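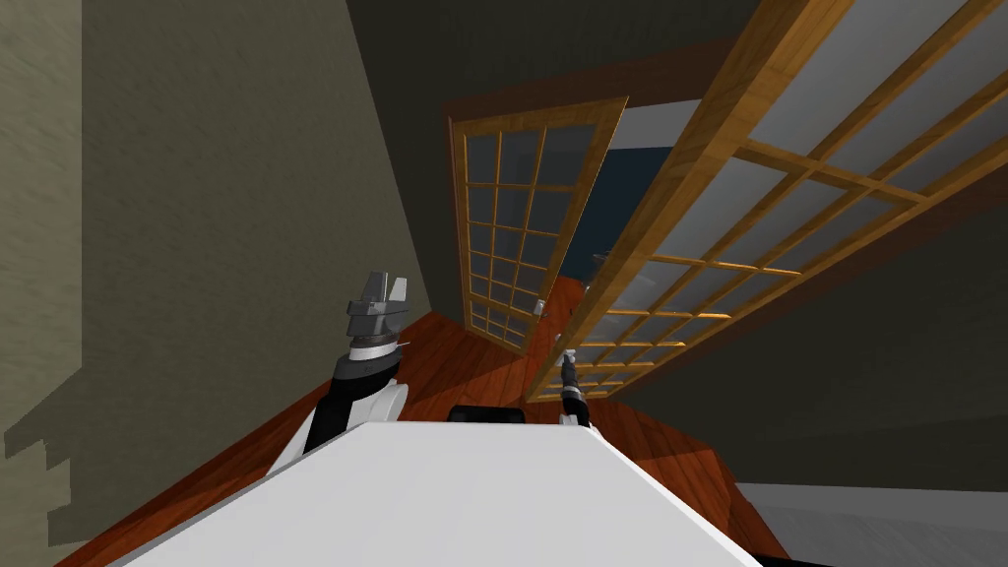 Simulated view over the robot's white body, left arm and gripper up

September
Speaker notes by Ramil Tagle

Reading a capital-spending cycle from the cash flow statement

Opening

Thank the host. Say that slides go out afterward and that none of this is a recommendation. I own shares in Tamihana and have owned them for six years. I hold nothing in Gollside or Sesevby.

The talk covers one question: how an outside shareholder can tell whether a company's heavy spending is maintenance or growth when the company does not break it out. Most don't. Earnings per share will not answer it. The cash flow statement and two footnotes will get you most of the way.

Slide 2. Terms

Operating cash flow: cash from running the business, after interest and tax under US rules.
Capital expenditure: cash paid for property and equipment in the period.
Free cash flow: the first minus the second.
Maintenance spending is what it costs to stay the same size. It has no line of its own in the accounts. Any number you see for it is an estimate, including the ones management gives.

Pause for questions on terms. Last time someone asked about leases. Short answer: finance lease principal sits in the financing section, so it flatters free cash flow. Add it back to spending before comparing companies.

Slide 3. Gollside

Gollside makes packaging film. Operating cash flow last fiscal year was $222 million. Capital spending took up nearly all of it, and the dividend was paid out of borrowing. The stock screens as cheap on earnings and expensive on free cash flow. Both screens are working from correct figures.

Depreciation is the usual stand-in for maintenance spending. It fails at Gollside for a plain reason. The lines were bought at old prices and are depreciated over 25 years. Replacing one today costs more than the charge implies. Read the useful-life table in the property footnote before using depreciation for anything.

Second check: accumulated depreciation divided by gross depreciable assets. Leave out land and construction in progress. A high ratio means an old asset base and a replacement bill ahead. Gollside's ratio has gone up every year on the slide, even with spending at a record. I read that as catch-up work. Bonifacio Soler disagrees, and his argument is on the next slide.

Slide 4. The other side

Soler's point is that construction in progress has grown faster than anything else on the balance sheet. Money in that account is not being depreciated yet and has produced no revenue yet. If the projects add capacity, sales should rise when they are placed in service, and the present free cash flow understates the business.

This is a fair reading. It can be tested. Watch for the transfer out of construction in progress, then look at unit volume over the next four quarters. Use volume here. Revenue in film moves with resin prices and will mislead you.

Slide 5. Sesevby

Shorter example. Sesevby runs cold storage. It reports "growth capex" in the press release and nowhere in the filing. The definition changed twice in the period shown, and each change moved roof and compressor work into the growth column. Adjusted free cash flow went up both times. Total spending did not change.

Rule I use: if the split is not in the filing, work from the total.

Slide 6. Hosari

Skip if running late. Hosari trades at 21 times trailing free cash flow. Trailing spending was low after a supplier delay, and the unpaid part shows in the supplemental note on property acquired but in accounts payable. Put that amount back and the multiple is higher. Do the arithmetic on the board.

Slide 7. Order of work

Read the cash flow statement first, five years if available.
Property footnote: useful lives, construction in progress.
Supplemental disclosures: unpaid additions, leases.
Purchase commitments.
Then the earnings call, with the numbers already written down.

Slide 8. Questions

Likely ones. Buybacks during a spending peak: look at net debt, per-share figures hide it. Interest rates: capitalized interest is part of project cost and lowers the reported interest expense, so check the debt note. Utilities: the method does not carry over well where a regulator sets the return on the asset base.

Spreadsheet link is on the last slide. Cells in blue are inputs.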